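Course Materials > Furniture and Interiors > Unit 2 > Handout: How a Drawer Is Made

Search this site
Search
All courses

How a Drawer Is Made, and Why You Should Pull One Out

Welcome back! Last time we talked about boards and how they move with the seasons, and I promised you that this week we'd get to the part of the course I like best. A drawer is a box that has to slide in and out of another box for a lifetime, and everything you learned about wood swelling in damp weather comes home to roost right there.

Start by pulling one out. Any drawer, at home, tonight. Take it all the way out, set it on the bed, and turn it over. People live with a dresser for 16 years and have never seen the underside of a drawer, and the underside is where the maker stopped worrying about looks and simply got the job done. You'll find saw marks, pencil marks, glue drips, maybe a number that matches one inside the case.

The parts

Front: the piece you see. It is usually the thickest, and often the best wood in the whole drawer.

Sides: thinner, often a plainer wood. They take the wear, so look along the bottom edges for a worn curve.

Back: usually lower than the sides, so that air can get out when the drawer is pushed in. (Try this with a well-fitted chest — close one drawer quickly and watch whether another one nudges open. I never get tired of it.)

Bottom: a panel sitting in grooves. In older work it is solid wood, and it must be free to swell and shrink. Please write that down, it comes up again in Unit 3.

The corners

The front corner has the hardest life. Each time you tug a handle you are trying to pull the front off the sides, and the joint has to say no. The dovetail does this with shape alone. The tails flare out, the pins fit between them, and the harder you pull, the tighter the flare bears on the wood next to it. Glue helps, but a good dovetail will hold for a long while after old glue has given up.

At the front we nearly always meet the half-blind dovetail, where the joint shows from the side and stays hidden from the front. At the back, makers were free to use through dovetails, or a simple dado and a few nails. Don't look down on the nails! Wim Van Loon brought us a kitchen chest with nailed backs throughout, and all of its drawers ran beautifully.

Hand-cut dovetails tend to be a bit uneven, with narrow pins and a scribed line left across the side where the maker marked the depth. Machine-cut ones are usually even in width and spacing. Neither fact proves a date by itself, and I'd like you to be careful in your write-ups: say "this looks hand-cut," then say what you saw.
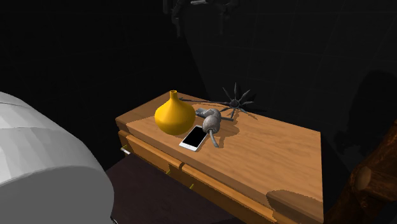

Grain direction is the other thing to check while you have the drawer out. On the sides, the grain should run front to back, the long way. On a solid bottom in a wide drawer, it normally runs side to side, so that the panel grows toward the back, where there is room for it. Turn it the other way and the panel can push the sides apart in a wet summer, or shrink and leave a gap you can drop a pencil through.

How it runs

Older drawers ride on wooden runners fixed inside the case. Above them you may find kickers, which keep the drawer from tipping down as it comes out. When a drawer sticks, beginners reach for the plane, and then in February the thing rattles. Wait! First rub a plain candle along the runners and the bottom edges of the sides. Clifford Charbonneau, who taught me, kept a stub of candle in his apron pocket and fixed most complaints with that alone.

If wax doesn't do it, look for shiny spots, which show where wood is rubbing on wood. Take off a shaving there, try it, and take off another only if you need to.

For next time

Read the Willems booklet on runners and kickers (the scanned copy is fine, though page 16 is crooked). Nelli Vuorinen has offered to bring the Skodum chest into the workshop in November, and we'll take it apart as far as she lets us.

Your homework is a drawer report of 300 to 400 words with a sketch. Name the parts, describe both the front and back joints, give the grain direction for the sides and bottom, and tell me how it runs. Sketches can be rough — I care much more that you looked. If your furniture at home all has metal slides, that's fine too, and you may find the corners just as interesting. Milan Jansen has practice joints to lend if you want to hold a dovetail in your hand while you draw. Ask him before class, and please bring them back in pairs.

We use cookies to remember your settings on this site. Accept / Manage choices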